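The Second Counter

Zuweira had the lease in one hand and a burnt thumb in the other mouth. No, the thumb was in her mouth. It was that sort of morning.

"Read me the part about the drains again," she said around it.

Adjoa read it. Tenant shall be responsible for all drains. Then a comma, then a lot more words, then drains again.

"They really like drains."

"They really don't want to pay for them."

Six in the morning, kitchen of the old place. Eleven stools, one window, a fryer that screamed when it got to temperature. The line would start before ten-thirty, same as always, down the stairs and past the shoe repair and out onto Paterson Street, where people stood in the rain for waakye and then got told there was no waakye left. Zuweira hated telling them. Adjoa did it now. Adjoa had the face for it.

The new place was across the street. Used to be a bank, then a carpet store, then nothing for a long time, pigeons mostly. Seventy seats if you were mean about the tables. High ceiling. A vault in the back that the Rivthorpe people kept calling "a feature."

Rivthorpe owned the building. Rivthorpe owned most of the block. Rivthorpe was, when you got right down to it, a man called Danilo Pangilinan with a nice coat and a bad knee, and he was coming at seven for an answer.

"Seven," Adjoa said. "Today seven."

"I know what today is."

Beans on. Rice on. The leaves were soaking, the water gone that dark wine color. Zuweira stirred with the unburnt hand.

Her mother had cooked out of a garage. Her mother had fed half the taxi drivers in town out of a garage with one bulb in it, and when somebody offered her a shop she said no thank you, and for the rest of her life she told the story like it was a victory. Zuweira used to think so too. Then she'd gotten older and done the math on it.
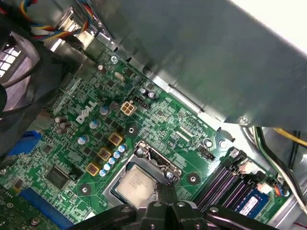 "Senyo's late," Adjoa said.

"Senyo's always late."

"He's late with the onions, though."

The back door banged and there he was, onions on one shoulder, his father behind him carrying nothing at all. Theophilus Sulemana had come to carry nothing and give advice. He'd run a restaurant once. It had lasted two winters and he had been an expert ever since.

"Don't sign," he said. Didn't even take his hat off.

"Morning, Uncle."

"Good morning. Don't sign it. A landlord who comes at seven in the morning wants something."

"He wants rent, Dad," Senyo said. He dropped the onions and the whole counter jumped. "That's what they want. It's in the name."

"It is not in the name."

"Land. Lord."

"Where is the rent in that?"

Zuweira let them go. She was looking at the page with the numbers on it. The city had put money in, a grant for empty storefronts, and she'd filled out the form back in January at this same counter with flour on the keys. She hadn't thought she'd get it. She'd half hoped she wouldn't. You don't have to decide anything if they say no.

They said yes. The letter was on the wall over the sink now, already splashed. May 8, 2024, it said at the top, and under that a lot of congratulations.

The grant would cover the hood and the floor. It would not cover chairs. It would not cover the freezer, or the drains, the famous drains, or the six weeks between closing this place and opening that one, when nobody would be buying waakye from anybody.

"What if they don't come," she said.

Senyo stopped chopping. "Who?"

"Them. The line." She waved the spoon at the stairs. "What if they like it becuase it's small. What if they like being turned away."

"I turn them away," Adjoa said. "They do not like it. One man called me a goat."

"Which man?"

"Blue umbrella."

"He's here every week!"

"Yes. He calls me a goat and he comes back. You think he won't cross a street?"

Theophilus had found a stool. He sat on it the way he sat on everything, like a judge. "My place," he said, "had beautiful chairs."

They waited. There was usually more.

"Beautiful chairs," he said again. "Leather. I bought them before I bought the stove. I bought a small stove so I could have the chairs." He took the hat off finally and looked inside it. "People sat very comfortably and waited for their food. And then they went home and told their friends how long they'd waited."

Senyo had the knife in the air. In his whole life he'd heard about that restaurant maybe a thousand times, the crooked supplier and the bad winter and the brother-in-law. Never the chairs.

"So buy the stove," Zuweira said.

"Buy the stove. Borrow the chairs. The church has chairs." He put the hat back on. "But don't sign it."

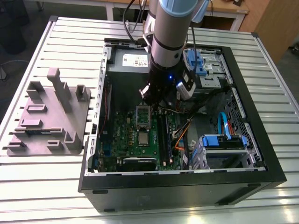 Seven came and so did Danilo Pangilinan, down the stairs sideways because of the knee, coat folded over his arm so it wouldn't smell of frying. It would smell of frying. Everything did. He said good morning to each of them in turn and then stood there with no place to stand.

"Sit," Adjoa said, and he sat, next to Theophilus, who moved his elbow one inch.

"I'm sorry about the hour. I've got a thing at eight."

"The drains," Zuweira said.

"Sorry?"

"I'll take it. I want it. But I'm not paying for the drains. That building's older than my mother and I don't know what's down there and neither do you."

He rubbed his knee. He looked at the lease, upside down from where he was, and at the letter over the sink. Then at the pot, which had started to tick against its lid.

"What is that?"

"Breakfast. Don't change the subject."

"I'm not. I'm asking what it is."

She gave him a bowl. She gave him a real one, the rice and beans dark from the leaves, an egg, gari, the black pepper sauce she didn't put on for strangers. He ate it standing up. He'd sat down and then stood up again to eat, who knows why, and got sauce on the nice coat and didn't notice, and Adjoa noticed and kept her face still.

"Half," he said with his mouth full.

"Half what?"

"Half the drains. First two years. After that they're yours."

"Three years," said Theophilus.

Everybody looked at him.

"I thought you said don't sign," said Senyo.

"I said don't sign *that*. Three years is a different paper."

Danilo Pangilinan scraped the bowl. He thought about it for as long as it took to get the last of the gari out, and then he got a pen from inside the coat, found the stain, said a short word, and crossed out the line about the drains. Wrote over it. Small neat letters. Put his initials there and turned the page around.

Zuweira's thumb hurt. She signed with it anyway, wrapped in a wet dishcloth, and the Z came out like a child's.

"There's the vault, too," he said, getting the coat on. "I don't know what you'd do with it. People say wine."

"Onions," Senyo said.

"Onions?"

"It's cool and it's dark and my dad can't get in it."

He went back up sideways. They listened to him go, good step, bad step. The fryer began to scream and Adjoa hit it with the flat of her hand and it quit.

Zuweira went to the window. You could see the old bank from there if you leaned, the brown paper over the glass, a pigeon walking along the ledge like it paid taxes. All those tables. She'd need a second counter. She'd need two more people at least, three, and somebody who could talk to the man with the umbrella.

"Zuweira," Adjoa said. "Rice."

The rice was catching. She ran.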